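月曜、夜。今日も部屋がそのまま作業場。

夕方の16時45分に家に帰ってきて、かばんを置いてすぐArachの続き。Arachっていうのは、わたしとジョイス(Joyce Oderaさん、いつもの工房の人)で勝手につけた今回の改造の名前で、要は手持ちグリッパーの指まわりをいじって、家にある物をちゃんとつかめるようにしようという話です。腕のほうはまだ先。まずは手で持って、つかむ感触を自分の体で覚えるところから。

先週まではリンクの動きがどうにも渋くて、閉じるときに片側だけワンテンポ遅れてたんですよね。ピンを抜いて、穴をちょっとだけさらって、また入れて。これを左右でやったら、昨日の晩にやっとすっと閉じるようになりました。うれしくて意味もなくカチカチやってた(隣の部屋、ごめん)。

で、今日のお題は薄いプラスチックのコップ。

これがけっこう曲者で、口が広くて底がすぼまってるから、指を平行に当てたつもりでもコップのほうがくるっと逃げようとする。強く握ればいいかというと、薄いからへこむ。ゆるいとずり落ちる。ちょうどいいところが本当に狭い! 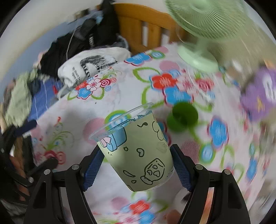 絵つきのコップ、斜めのまま。青いパッドがあるだけで気分がちがう。

パッドは溝のある青いのに落ち着きました。最初はつるつるの板を貼ってたんだけど、デニスに見せたら一言「溝」と返ってきただけで終わった。短い。でもそのとおりでした。溝の向きは横か縦かでまだ迷っていて、今週中に両方やってみるつもり。両面テープはTaltmontのを使ってます。はがすときに糊が残るのがちょっと不満。替えるたびにアルコールで拭くので、部屋がずっと消毒くさい。

テーブルは花柄のクロスをかけたままで作業してます。アポリンに「もっと無地のところでやれば」と言われたけど、家で使う物を家でつかみたいんだから、これでいいかなと。奥の扇風機もそのまま、瓶もぬいぐるみもそのまま。あ、服の山も。これは明日たたむ。たぶん。

途中からは両手で2台持ちにしてみました。これが難しい! 片方で物を押さえてもう片方で、というのを頭では分かってるのに、手が素直に動いてくれない。自分の指なら何も考えずにできることなのになあ。ケーブルがあるほうは手首のひねりにも気をつかうし、持ち方からもう一回考えたほうがよさそう。

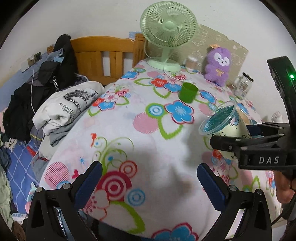

右のほうの1台がコップ担当、ランプは緑。左は手ぶら。

本当は小さい緑のコップを大きいコップに入れるところまでいきたかった。そこは次回に持ち越しで、今日はつかんで傾けて置く、の練習ばっかりです。小さいほうはまっすぐな筒だから、つかむだけならだいぶ素直な形。ただ背が低いので、指先を下げすぎるとクロスまで一緒につまんじゃう。高さの感覚、体で覚えるしかないのかな。

夕飯のあとにもう一回だけ、と思って始めたら、気づいたら9時をまわってました。ご飯はゆうべのカレーの残り。二日目のほうがおいしい。

明日やること、忘れないうちに。
・溝の向きちがいのパッドを切る
・ピンの頭に油(つけすぎない!)
・ケーブルの留め具をもうひとつ買う
・ジョイスに六角レンチを返す。もう2週間借りてる

腕につなぐ台のほうは、ハリマさんが図面を見てくれることになってます。Sartoriの板材が余ってるらしいので、それで足りれば助かる。届くのは2月のうちかな。

あと、握りすぎで右の親指のつけ根がじんじんする。湿布を貼って寝ます。

シェア 6 コメント 3

ジョイス
レンチ、急がないでいいよ〜。でも木曜に工房で使うかも。溝は横に一票!

ばるたさーる
うちも同じようなコップで苦労しました。底に近いほうをつかむと逃げにくかったです。口のほうはへこみますね。

> 管理人
> おお、底寄りですね! 明日さっそくやってみます。ジョイス、レンチは水曜に持っていくね。

お問い合わせ | このページの先頭へ
© Arach作業日記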